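Two-Arm Belt Cell FAQ - what went wrong and what I do now
Updated Feb 10, 2022

Why did the cell stop in July?
My left arm quit partway through a cube run with a protective stop. I blamed the gripper for 2 days (silly me!).
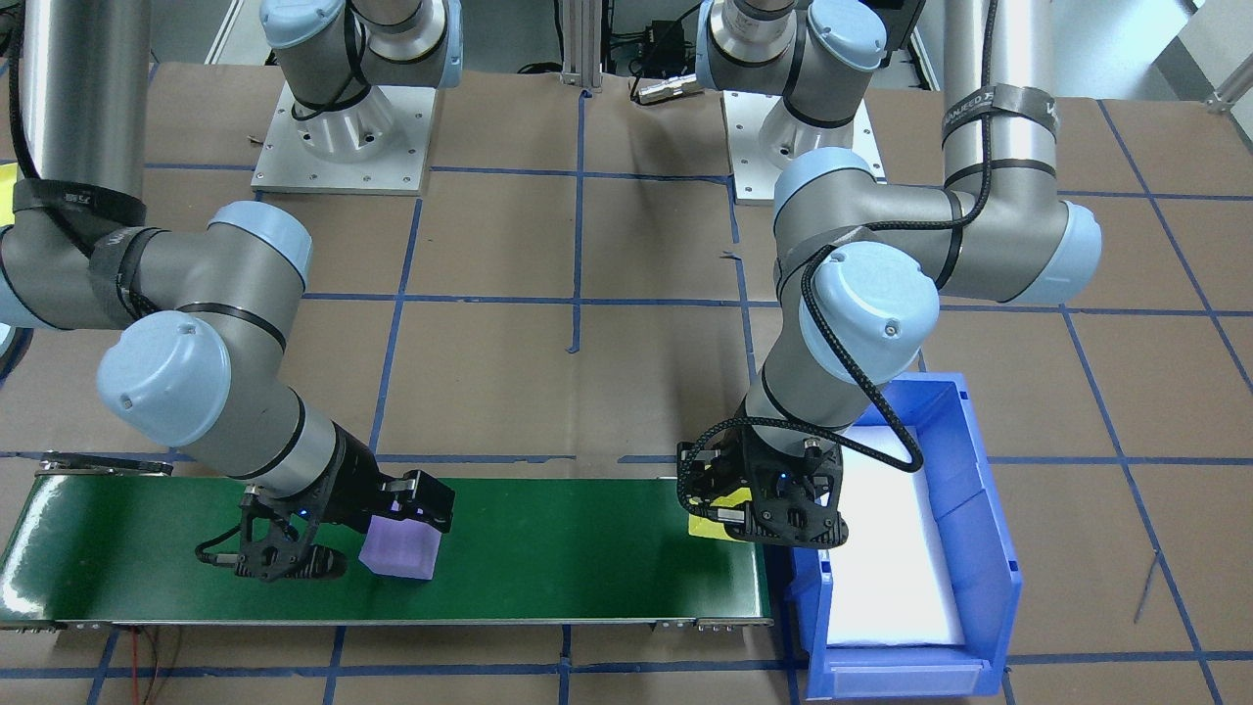

Tarık Altıntaş wrote in that his pair did the same, and his trouble was a belt that kept creeping after the stop command. Check the belt first, he said.

So was it the belt?
Yep! Mine coasted for 30 seconds after the stop signal - plenty of time to drag a cube into a finger. 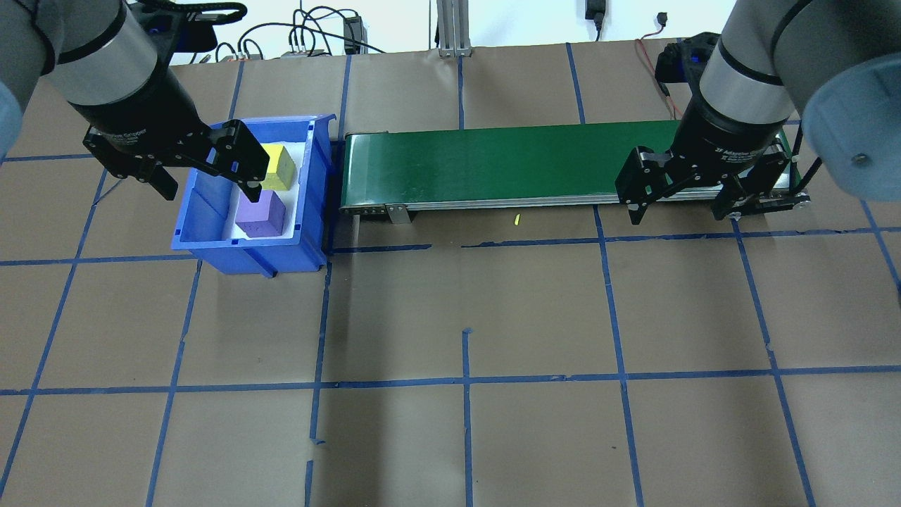
I swapped the driver board for one from Hwang and the creep went away.

Can I reach in to grab a stuck cube?
Please don't! Hit the e-stop, then cut power to the belt too. They're on separate circuits in my setup. 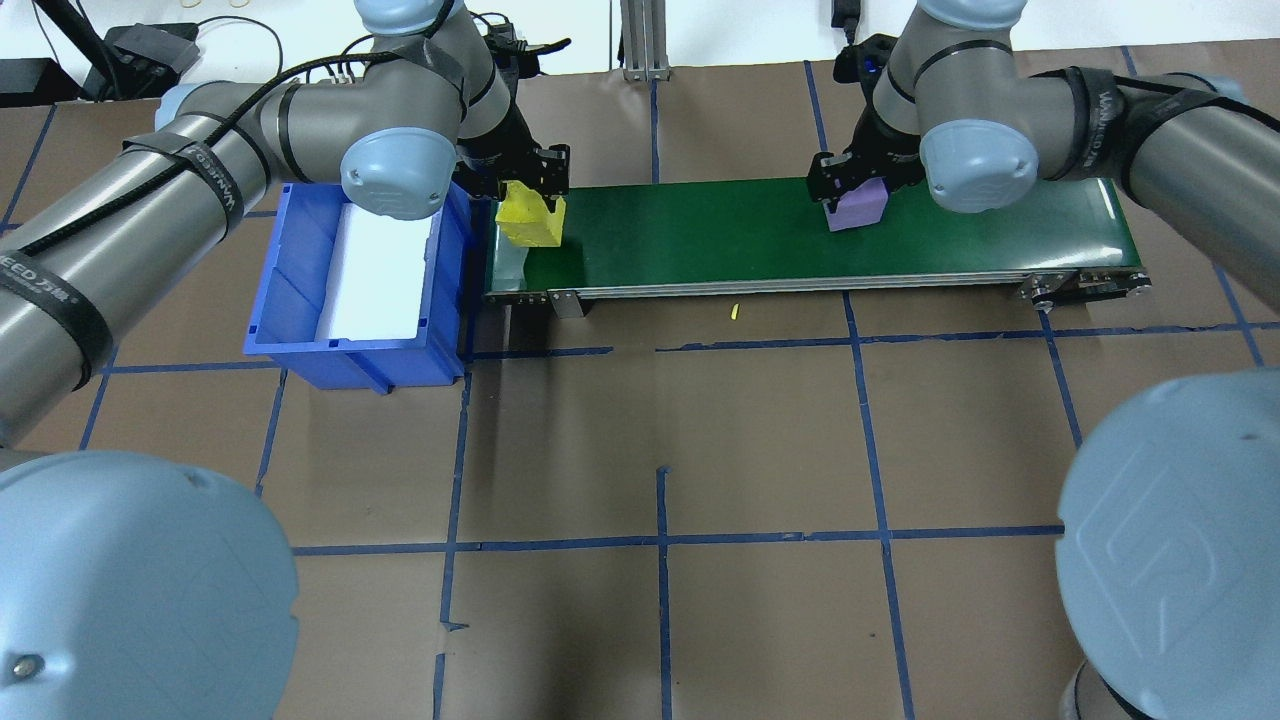
After that I wait 90 seconds, clear the belt by hand and restart one arm at a time.
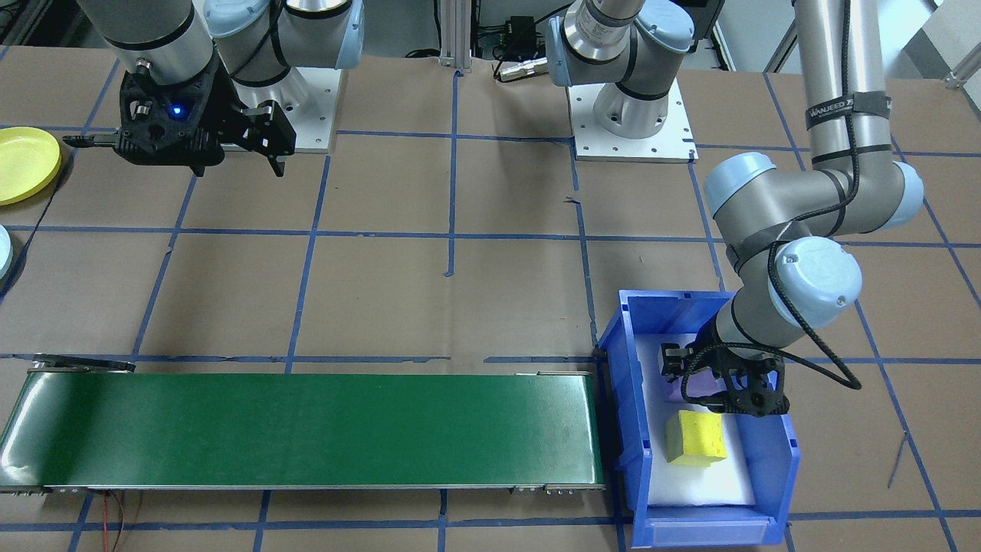

Wunetti Bench Notes, No. 2, p. 30

Where do I send my own fault logs?
Use the Ciltdale form and tell me which arm stopped first.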